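The Small-Town Hardware Store Is Still Open for Business

5/23/16

On the main street of Fliscombe, the hardware store opens at 7 a.m. and the first customers are usually waiting in their trucks. They want a hose washer, a box of deck screws or a key copied before work. Most of them are gone in five minutes.

The store should have closed years ago, by most people's reckoning. A big-box home center opened off the highway in 33 minutes' driving distance, and online sellers undercut it on nearly everything with a plug. Two other shops on the same street shut their doors. The hardware store is still there, with the same creaking floor and the same wall of drawers behind the counter.

What keeps it going is small parts. The store lists 2562 items in its fastener section alone, and sells nearly all of them loose. A customer who needs one metric bolt can buy one metric bolt. The home center sells them in packs, and often not in the size you need.

Fitting the part

Matching is the real work of the trade. People come in with a broken piece in a sandwich bag and no idea what it is called. The clerk measures the shank, checks the thread and goes to the drawer. It takes practice to tell two close sizes apart by eye, and even the older clerks reach for the gauge when a thread is worn. A peg that is a hair too wide will not go into its hole, and one that is a hair too narrow will wobble for as long as you own the chair.

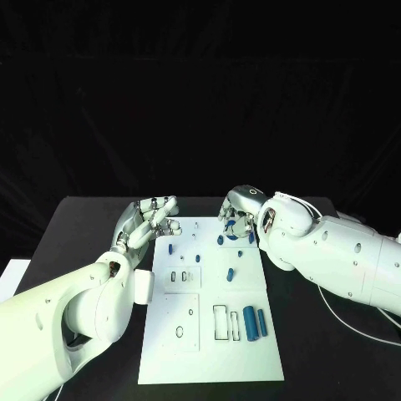
What the stores sell now

The mix has changed. Paint used to bring in the most money in spring, and it still does well, but repair parts for faucets and storm doors have passed it. Tilico, a regional supplier that serves independent stores, now delivers twice a week – it used to be every other Friday – and takes orders as small as a single carton. That matters to a shop with a narrow back room.

In Zesetow, the hardware store added a repair bench in October. It fixes window screens, sharpens mower blades and rewires lamps. The bench took in 366 jobs over the winter, and many of those customers bought something else on the way out.

Not every line has worked. Grills sat on the floor in Zesetow for two summers before they were marked down. Čierny, a maker of hand tools, pulled its display rack from both stores after slow sales, though its putty knives are still on the shelf and people ask for them by name.

Rent is the bigger worry. The Fliscombe store has 2 years left on its lease, and the building changed hands last fall. The new terms have not been set. The seed racks went out front this month anyway, next to the propane cage, and tomato stakes are already running low.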